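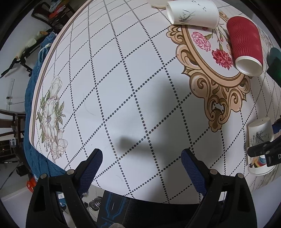 Can I load my whole trek onto the handset before I leave home?
Load everything at home, the night before at the latest. The Nellel keeps maps, stage notes and hut details in its own memory, so once the route is on board you can walk for days without a signal.

4. Loading a route

Revised 2020-08-06

This is the fun part! By the end of this section you'll have a full trek in your hand, every pass and campsite included. We use the Funden Traverse here, but the steps are the same for any route in the library.

4.1 Before you start

Charge the handset to at least half. Connect it to your home Wi-Fi (Settings, then Network). You need 803 MB of free space for the Funden Traverse with full contour maps, or 200 MB for the light version.

4.2 Download the route

1. Press and hold the side key until the compass screen comes up.
2. Tap Library, then Treks.
3. Scroll to Funden Traverse and tap it once. The 12 stages appear as a list.
4. Tap Get All. To take only part of the trek, tick the stages you want and tap Get Selected.
5. Wait for the green mark next to each stage.

NOTE: If a stage stays gray, tap it again. You don't have to restart the whole download.

CAUTION: Do not switch off the handset while a stage is loading. A half-loaded stage can look complete in the list and then open as a blank map.

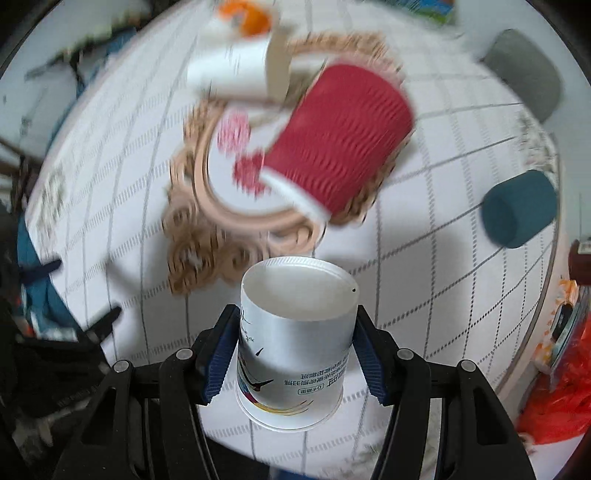 Fig. 2. Paper cup, upside down.

4.3 Set your daily start times

1. Open the route and tap Plan.
2. Choose a start date. Stages are placed one per day.
3. To add a rest day, press between two stages and tap Rest. We love a rest day at Szilágyi Hut — the lake path behind it is already in your route as a side trip.
4. Tap Save.

NOTE: River crossings on stage 2 are best done early in the day. In July the handset suggests a 6 a.m. start, and you can change it under Plan.

4.4 Test the route offline

1. Turn on Airplane Mode.
2. Open any stage and zoom in until you see footpaths and spot heights.
3. Tap Profile to check that the climb chart opens.

If both open, you're ready to walk!

CAUTION: Carry a paper map as well. The Grullent Pass section has steep ground on both sides, and a flat battery up there is serious.

To share your plan with the rest of your group, go on to section 5.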